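# ¿Sirve de algo sellar una encimera de mármol oscuro?

**Marbella_no_soy** – marzo de 2022

Nos han puesto una encimera de mármol oscuro en la cocina y el marmolista quiere cobrarme 37 euros por un bote de Ustusik, que según él hay que aplicar cada 4 meses. El fabricante promete «protección total frente a ácidos», y eso me suena a cuento. Ya tengo una marca mate donde alguien exprimió un limón. ¿Alguien lo ha usado de verdad? ¿Lo de la marca tiene arreglo?

## Elias Ghanem

Desconfía de lo de «total». Un sellador impregnante retrasa la absorción de aceite, vino o café. El limón y el vinagre son otra historia: atacan el carbonato de la piedra y dejan ese cerco mate con sellador o sin él. Pregúntale al marmolista qué entiende por ácido, a ver qué cara pone.

Antes de gastar nada:

1. Echa unas gotas de agua en una esquina y espera un cuarto de hora. Si la piedra no se oscurece, no le hace falta sellador. En un mármol muy oscuro cuesta verlo, así que mira a contraluz.
2. Fíjate en cuántos cacharros viven encima. Una encimera abarrotada se raya por arrastre, y contra eso no hay bote que valga.
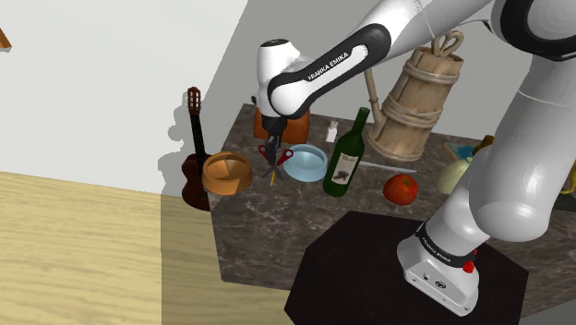

3. Para la marca del limón, polvo de pulir mármol y paciencia. Si es profunda, repulido profesional. A mí me pidieron 700 euros por la encimera entera y dije que no.

## rosaleda

Yo uso Plultent desde septiembre y va genial, brilla muchísimo!!

## tornillo_flojo

Que brille no significa que proteja – la cera también brilla. Tuve 2 selladores distintos en la misma cocina, uno a cada lado del fregadero, y no noté diferencia. Jabón neutro, trapo y tabla para cortar. La prueba del agua sí la haría.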